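Put the marks on the parts

21/05/2020

Writing this fast before the kids are off their call, so forgive the shape of it.

My claim is simple. Anything sold in pieces should carry its instructions on the pieces. On the leg. On the side of the tray. On the shelf, top face, where a person kneeling on a rug can see it. Forget the booklet. Or keep the booklet, fine, but stop acting like it's the main thing.

I put together a Bonard side table last week. The small one, tray top, you stand the legs in the corners with the top lying upside down on the floor and then flip the whole business over at the end. Two legs in and I already had one of them wrong. The two kinds of leg are the same length, same color, same weight in the hand. One kind has a slightly deeper notch at the foot. The booklet shows this notch in a circle, magnified, with an arrow. In the circle it's the size of a thumb. On the leg it's the size of a grain of rice.

So I pulled it out. Which was not easy, because the other thing Bonard is proud of is how tight the fit is. 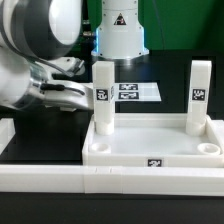 I like a socket, by the way. Want to get that in early, people always think a complaint like mine is a complaint about the whole idea of building your own stuff. It isn't. A post going down into a round socket is one of the better feelings you can have on a weekday. Push, little turn, done. No hex key. No bag of screws with one too few. Whoever decided a table could be four posts and a tray had a good day at work, and I would happily own nothing but furniture like that.

But the back corners are always easy. You've got room, you're fresh, nothing's in your way. Then you come to the front ones, and now there are posts standing up where your elbow wants to be, and you're reaching around them holding the next post in one hand and a folded sheet of drawings in the other, and the sheet has flopped shut.

That's the moment I'm writing about. Your eyes have to leave the thing you're holding, go find a drawing of it, match the drawing to it, come back. Every time you look away you lose your place. I must have turned that leg over a dozen times. Is this A or B? Look at paper. Look at leg. Did I turn it? Start again.

If the leg said A on it, I'd have been done before the coffee got cold. 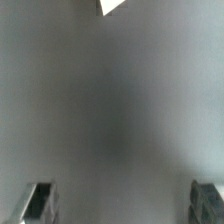 My neighbor Hemant Bansal disagrees with me and has been disagreeing over the fence since Sunday. He builds cabinets, real ones, and his view is that marks are ugly. You pay for a clean white leg, you should get a clean white leg, and a big black letter on it makes your living room look like a stockroom. I get it. I do. There's a reason nobody leaves the size sticker on their jeans.

Two answers. First, put the mark on the inside face. Every leg has a side that faces the other legs, and no guest of mine has ever laid down on the carpet to inspect that. Second, and this is the one he won't accept, I don't find it ugly. A printed square, black on white, good and crisp, stuck on straight. It looks like somebody cared which part was which. I'd sooner look at that than at the gouge I put in the finish getting the wrong leg out.

He says use pencil. The old way, a cabinetmaker's triangle drawn across boards so you know which edge goes where. Lovely. I agree with him completely and would point out that this is a mark on the part! He's on my side and too stubborn to come around through the gate.

Some things I've heard from people since I started going on about this.

Delphine Dvorak moved to Furkport in December with everything she owned taken apart. Bed, desk, two bookcases, the crib. She'd been smart about it, or thought so, she took pictures on her phone at every step, and bagged the hardware. What she didn't do was mark anything. So she gets to the new place and has a heap of white boards against the wall and eighty pictures of white boards, and the pictures don't help at all, because a photo of a white board taken up close is a gray rectangle. She couldn't tell the crib from the bookcase. She slept on a mattress on the floor for 12 nights. When she finally did the bed she wrote on every slat in fat marker, left to right, and she says she's never going to be sorry about it.

Rūta Paulauskas, who I used to work with, goes further. She tapes. Blue tape on every part the minute it comes out of the box, before anything else happens, before she's even checked if it's all there. Letter on the tape, same letter written on the socket it goes to. Takes her a quarter of an hour. I used to think that was fussy. I now think it's the only sane way to do it and also that it's kind of a scandal. She paid for that table. Why is she finishing the labeling?

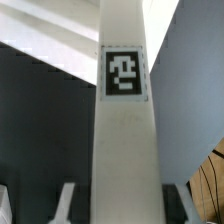
And that's what gets me, the labor of it. The company saves some fraction of a cent on ink and hands the job to us. Multiply it out. Say a store moves 2,000 of one table, and every buyer spends half an hour turning legs over under a lamp. That's a thousand hours of squinting somebody decided was free.

I asked. Wrote to Bonard through the little form. Got a nice note back saying the parts are left plain "to keep the look consistent across the range" and that the assembly guide has been redesigned. The guide has been redesigned! It's always the guide. They'll hire somebody to redraw that circle with the notch in it until the end of time before they'll touch the leg.

There's a size issue too. When companies do mark parts they do it like they're ashamed. Tiny number pressed into the end grain. Tiny number under the lip, where it's going to be covered the second you put it in the hole, so if you want to check your work you have to undo your work. Madhu Chauhan has a shoe rack, Rajput made it, where the numbers are molded white on white. You find them with your fingernail. She does it by a window with a flashlight held sideways, like she's looking for prints.

A mark needs contrast. Black on white or white on black, thick, with some blank border around it so it doesn't run into the edge. It needs to be up near one end so you know which way is up. It should be readable when the part's lying at an angle, because the part is always lying at an angle, nobody's floor looks like page 3. And it should be different enough from the next one that you don't confuse them upside down. Don't give me a 6 and a 9. Don't give me a p and a d. Shapes would be fine. Blocks, little patterns, I don't care, I match shapes faster than I read anyhow. So does my six year old, who by the way is the best builder in our house and can't follow a booklet at all.

Also print spares. One sheet, same marks, larger, flat in the box. Put it down next to where you're working. Then if a sticker peels you've got the thing to compare to, and if you take it all apart in five years you can stick on new ones. The Pletness people do something near this with their kids' blocks and it costs next to nothing.

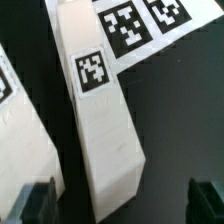
White blocks with their markers on, and a sheet with two larger ones alongside.

OK the other side. There is one and I'll be fair to it.

Akash Mittal teaches shop to eighth graders and he thinks I'm asking for furniture that thinks for you. His line is that you learn the object by fumbling it. You turn the leg over enough times, you notice the notch, you work out what it's for (it keeps the foot from rocking, apparantly), and after that you understand your table. You could fix it. Somebody who just matched A to A has a table and no clue how it stands up.

That one bothered me, I thought about it through a whole sink of dishes. And he's right about his eighth graders. They're there to learn it. He hands them the plain part on purpose and he's standing right there when it goes wrong.

I was by myself on a Tuesday night with a lamp waiting on the floor for something to sit on. I didn't want a lesson. And anyway what I learned about the notch, I learned from Akash, over the phone, a week later. All the fumbling taught me was some words I had to say quietly. I don't believe confusion teaches as much as people who are good at things say it does. Marked parts didn't stop anybody from being curious. You can be curious about the notch with an A next to it.

One more and then I have to go, the call is ending, I can hear chairs. Tight fit plus no marks is the worst combination there is. Loose fit, no marks, okay, you swap them around, no harm. Tight fit with marks, great, one push and you're done for good. But tight and blank means that every mistake is a wrestling match, with the tray skating around on the floor and you holding it down with a knee. Pick one, Bonard. You can make it hard to take apart or you can make it hard to tell what goes where.

The table's fine, since Hemant keeps asking. It's by the couch. I wrote A and B on the insides of the legs in laundry marker after I finished, big, kind of crooked, and the A on the window side smeared when I flipped it over.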